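Oiling a table top: grit sequence before hardwax oil?

mkroger
21/01/2020
Stripped an old table top and plan to finish it with Wodova hardwax oil. The can says stop at 150. A shop near me sands to 2000 before oiling. Who is right?

dudek_m
The can. Past 180 the surface closes up and takes less oil. You get a thin film that marks easily.

Brullwood9
Disagree. I go to 320 on dense species and have had no trouble. Wipe with water between grits to raise the grain.

dudek_m
320 on maple, maybe. He hasn't named the species. On open-grained wood it gains nothing.

Jui-lin
Buff off the excess within 15 minutes whatever grit you choose. Most sticky tops I see are from oil left standing.

Brullwood9
My desk, 320 then two coats, oiled in April:

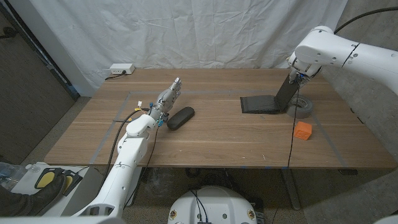 Desk top with glasses case, two coats

mkroger
Good color. I'll do test patches at 150 and 320 on the underside first.

dudek_m
Do a water drop test on both after full cure and post the results.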